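Vernholm sweet corn contest to go ahead, this time with a definition of corn

VERNHOLM, 09/08/2023 — The Vernholm Sweet Corn Weekend will be judged this year under a new set of rules, the town's third in as many summers, and the first to say what an ear of corn is.

The definition runs to a paragraph and a half. It was adopted at the end of a public meeting in the old grange hall that began with the approval of the parking plan and finished well after the coffee had been taken away. An ear, for contest purposes, is now "the whole cob of a sweet corn plant, grown within the township, picked by the entrant or a member of the entrant's household, and not previously cooked, frozen, trimmed for looks or otherwise helped along."

It is the last three words that took up most of the evening.

Last year's contest ended without a winner in the yellow class after two of the three judges declined to sign the score sheet. The complaint, as set down in the minutes, was that several ears had been "improved." One had been rubbed with butter. Another had been cut down at the tip, where the kernels had not filled in, and the cut end turned to face the wall. A third was a very good ear of corn that several people in the room recognized from the supermarket in Zanau, where it had been on special.

The ribbon spent the winter in a drawer at the township office. In January a motion was made to award it retroactively to the runner-up, at which point four households came forward to say that they were the runner-up.

Carola Brinkmann, who has been head judge since the previous head judge moved to the coast, said she hoped the new wording would let people get back to enjoying themselves.

"We are a town that grows nice corn," she told the meeting. "We should be able to put it on a table and look at it without needing a lawyer."

The township's lawyer, who was present, agreed.

Under the new rules each entry must consist of two ears, shown husked, with nothing on them and nothing under them but the plate or basket they came in on. The matter of the basket was debated separately. An earlier draft called for plain white plates, so that no entry would have an advantage over any other. This was opposed by a group of growers from the Rengifo Road end of town, who argued that corn has always been shown in baskets in Vernholm and that a white plate makes a yellow ear look ill. The draft was amended to allow baskets, then amended again to limit their depth, after somebody recalled the year of the picnic hamper.

Scoring has been changed as well. Entries will be marked out of 100, with the largest share of the points going to flavor. That may sound obvious, but in the past flavor counted for 20 points, the same as "uniformity of rows" and rather less than "general bearing," a category that appears in the original rules and that no living judge has been able to explain. General bearing has been dropped. A retired grower near the back of the hall asked that his vote against dropping it be recorded, and it was.

The tasting itself will be done on the morning of the contest, from a third ear handed in at the same time and boiled by the judges in unsalted water. Salt was proposed and rejected. Butter was proposed by the same person and ruled out of order.

There was some discussion of varieties. Most of the yellow corn grown in the township is Haruvel, a mid-season type that does well in the heavy soil along the river and has a loyal following among people who do not like to be surprised. A smaller number of gardens have gone over to bicolor, which will have its own class for the first time. White corn will also have its own class if anyone enters it. No one did last year, and the prize was given to the youngest person standing near the table.

The rule about place of origin is likely to cause the most trouble. Two of the larger gardens sit across the township line, one of them by the width of a ditch, and their owners have been entering for years on the understanding that nobody would bring a map. Somebody has now brought a map. The meeting settled on a compromise under which any garden that has entered at least once before will be treated as being in Vernholm for the length of the weekend, without prejudice to its property taxes.

Organizers expect some 350 visitors over the two days, weather permitting, with parking in the lower field and overflow in the field below that, which was underwater in the spring and is described in the plan as "mostly recovered." Admission is free. Corn will be sold by the ear from the fire company's stand until it runs out, and after that there will be hot dogs.

Entries must be brought to the side door of the hall between seven and nine in the morning. Late entries will be displayed but not judged, under a sign saying so. The sign is new this year too and was approved without discussion, to general surprise.

For those who have not entered before, the judges have put together a page of advice, available at the township office and pinned up inside the library door. It recommends picking as close to the deadline as nerves allow, when the silks have gone brown and the ears feel full to the end. It asks entrants to take off the silk by hand or with a soft dry brush, to leave the cob as they find it, and to choose two ears that match each other before choosing two that are large. Size has been the downfall of a good many entries, the page says, without naming any, though most people reading it seem to know which are meant.
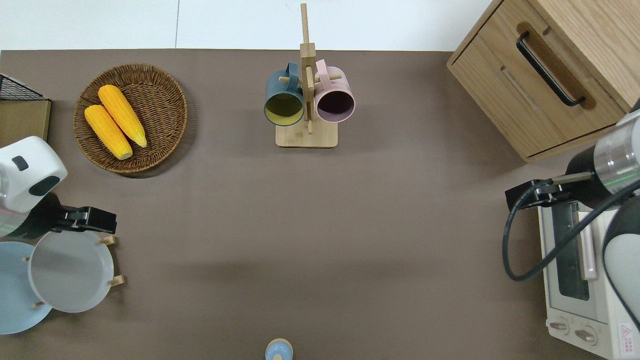

Reaction to the new rules has been mixed, with one longtime entrant, Brinkmann's own cousin by her account, complaining that two ears were too few to show what a garden could do, that five had been the number when the contest was worth winning, and that anybody with a packet of seed and a dry week could come up with a decent pair. The same entrant added that the flavor points were long overdue and that the whole business of general bearing had been an embarrassment, except in the years when it had gone the right way.

Others were more concerned about the judging. Under the old system the three judges conferred behind a curtain and came out with a result. Now they will mark their sheets separately and hand them to the township clerk, who will add them up in full view at a card table. The clerk has asked for a calculator and for people to stand back.

Ties will be broken by a second tasting. If the second tasting is also tied, the ribbon will be cut in half, a provision that was suggested as a joke and was in the rules before anyone could take it out.

As for last year's ribbon, it will be hung in the hall for the weekend with no name on it. Brinkmann said this had seemed the fairest course. By the end of the meeting there had been two requests to be photographed with it.

The pie contest, held in the same hall on the second afternoon, is not affected by any of the changes. A request to define pie was received during the public comment period and has been held over until the next meeting.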